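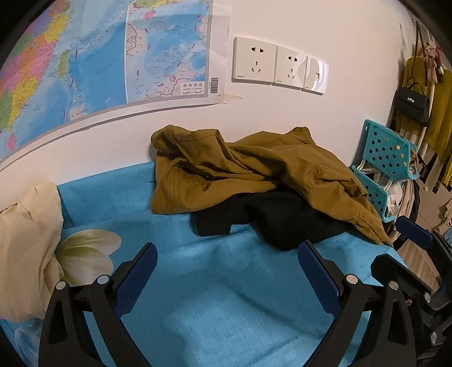 The duty editor replied at 4 in the afternoon that the sanctions list was still wrong, that the foreign desk had now noticed, and could somebody please look at it before the minister stood up again.

Ticket: Sanctions tracker showing lifted measures as new
Raised by: foreign desk
Priority: high (was low, then medium, then the desk rang)
Affects: tracker page, evening newsletter, Brurko feed

Problem as reported
The page listing travel bans and asset freezes is putting old entries at the top with a "New" flag. Readers have written in to ask why we are announcing measures that were dropped in September. One of them was polite.

Log

First look. Page loads normally on my machine, as they always do. Cleared the cache and got the bad list straight away. The embassy statements further down are in the right order.

Checked the Brurko feed. It has sent over 200 entries since lunch, where a busy afternoon brings 80. Most are repeats with a fresh time stamp and one extra space after the country name. Our matching treats the extra space as a different country, so we have briefly recognised a number of new states.

Asked Brurko whether anything had changed at their end. They said no.

Turned off the "New" flag by hand. Newsletter held back. The desk asked if the newsletter could go out "with just the true ones". Explained that this was the general aim.

Brurko wrote again to say there had been a small change at their end.

Trimmed the spaces on import and ran it on the Destlow test server. Repeats gone, but 2 real entries went with them, both from this morning's announcement on shipping insurance. Younis, our tagging tool, had filed them under "Sport" on account of the word "ban". Moved them back and added a rule for it.

Pushed to the live site. List is in date order, lifted measures are marked as lifted, shipping entries are where they should be. Flag switched back on.

Newsletter sent late. Correction added to the foot of the page, wording from the desk, three drafts.

Still to do
– Rarkdale office still sees the old list. They are on their own cache and need to clear it themselves. Instructions sent, then sent again in larger type.
– Ask Brurko for notice of small changes.
– Go through the Sport section for any other foreign policy.

Status: fixed, watching

Comment added by foreign desk: Looks fine now. Can the flag be red?

Status: reopened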